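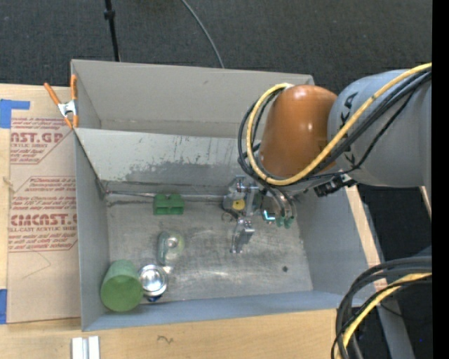
2 min read

Can they do the chores yet?
Posted in General Shop Talk
Print this thread | E-mail this thread

sorley_mike
Bin picking again. One arm over a gray bin, four loose things in it: a green block, a green cup, a can and a clear container. My brother-in-law says this is a solved problem. I sort returns for a living and I say it is not. Who has one running on real work, with no one standing next to it?

benchdog43
We do, at a parts shop. It moves castings from a tote to a washer, 60 an hour, same casting every time. It paid for itself. Change the casting and you lose an afternoon.

Oona Jääskeläinen
So it does one job. A kitchen is not one job. I would hand any of these arms a sink of dishes and go make coffee, and I would expect to be called back.

gert_k
The clear one is the hard one. You can see the bottom of the bin right through it, and the can top is shiny on top of that. We tested 100 picks in July with mixed stuff. Opaque boxes were fine. Clear tubs we got 43 out of 100. Same arm, same light.

benchdog43
What camera? We put a cheap diffuser over ours and the shiny parts got a lot better.

gert_k
Ivance, the older one. Diffuser helped with metal. Did nothing for clear plastic.

plainview
I disagree with most of this. People said the same about floors, and now my vacuum runs every night. It doesn't have to be as fast as you. If it takes 30 minutes to put away groceries while I'm at work, I don't care.

Oona Jääskeläinen
Your vacuum can't drop a jar.

plainview
Fair. I'd still let it do laundry.

sorley_mike
Gert, the cup and the can are nearly touching, down in the front corner. Does your setup deal with that?

gert_k
Sometimes. In a corner the fingers hit the wall before they get around the part. We nudge it out to the middle first, then pick. Suction is better if the top is flat -- but then you need a tool changer.

sorley_mike
That's what I figured. I'll keep my job another year.

Related threads
Bastum tool changer, worth it?
Suction cups for oily parts
Restrepo tote sizes
Scratched bin floors and false picks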